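Setting up a first two-handed pickup

These are my steps for the Tully bench build, once both arms are bolted down and powered. Edgars Dzene wrote the grip routine, and I run it unchanged.

Step 3. Approach the part

Put the black part flat on the table with the hub facing up. Bring the left hand in slowly, fingers high and thumb low, and keep the right hand open and well clear.

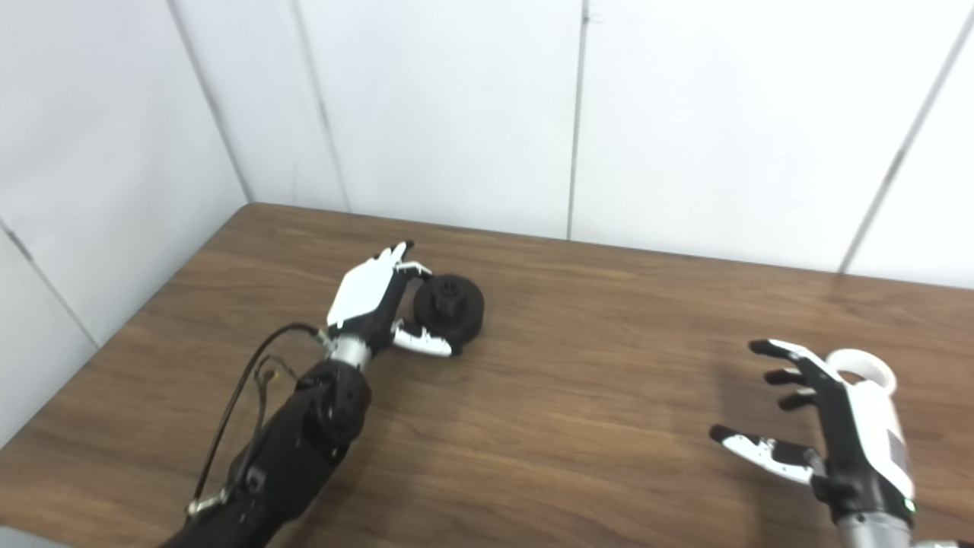 Step 4. Set the rest pose

Save a pose with the palms facing each other and the fingers curled a little. Leave bare table between the thumbs. Route each cable outward from the wrist so it has slack when the forearm turns.
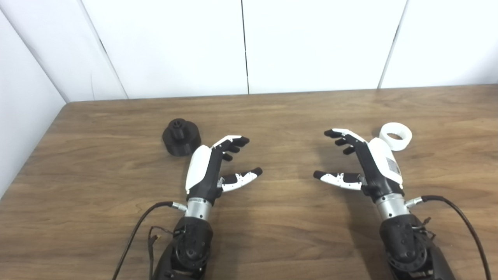 Run the move from rest to approach 6 times at low speed before you let the fingers close. If a cable pulls tight, stop and give it more length. I keep the grip limit at 400 in the config file and wait 5 seconds between runs. Save the poses under a new name each time you move a base.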